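2022-12-10
Brakcombe workshop, packing bench

Finally got a whole afternoon on the bags and bins, and I loved it. I know it's only plastic, but once you start comparing closures and wall heights it gets hard to stop!

Started with the Mamard zip bags. The box holds 150 and they come out stuck together at the mouth, so I've gone back to rubbing the top between finger and thumb before reaching for the zip. Works nearly every time. The seal itself is lovely, a proper click all the way along, and it lets go cleanly if you pull from the corner. Pulling from the middle stretches the lip and then the last bit never quite closes again. Laurențiu, this is why your July bags kept popping open on the shelf (sorry, it was the technique, the bags were fine).

Empty weight for a batch of 40, on the small scale: 619 g. The Economou ones came to 672 g for the same number. You can feel the difference in the hand, the Economou plastic is stiffer and stands up by itself a little, which makes filling easier but storing worse. They don't fold flat. I still prefer the Mamard for anything going into a bin.
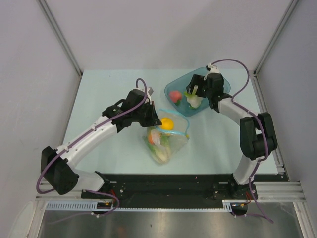

Clear zip bag and the teal-blue bin on the pale table.

The bin color is a joy, by the way. I was ready to order plain clear ones from Rondenier and Zanele talked me out of it. She was right: you can tell from across the room which bin is which, and the plastic still lets enough light through to see whether there's anything left in the bottom. Want the same in another color for the returns.

Zanele Mokoena also tried laying the bags in on their long side, zip up, like files in a drawer. So much better than stacking! You flick through them and read the labels, and the bottom one doesn't get crushed. Labels need to go higher for this, just under the zip. I relabeled one set that way and it took no time.

Things still open:
- does the label glue hold on the stiffer Economou bags? Two corners lifted, could be my cold hands
- dividers for the half-full bins, the bags slump over when there's room
- wipe down the pale tabletop before the next lot, every speck shows on it
- ask Rondenier what lids they have, and whether they stack

Leftover Mamard bags are back in their box, top shelf. Please don't use them for sandwiches.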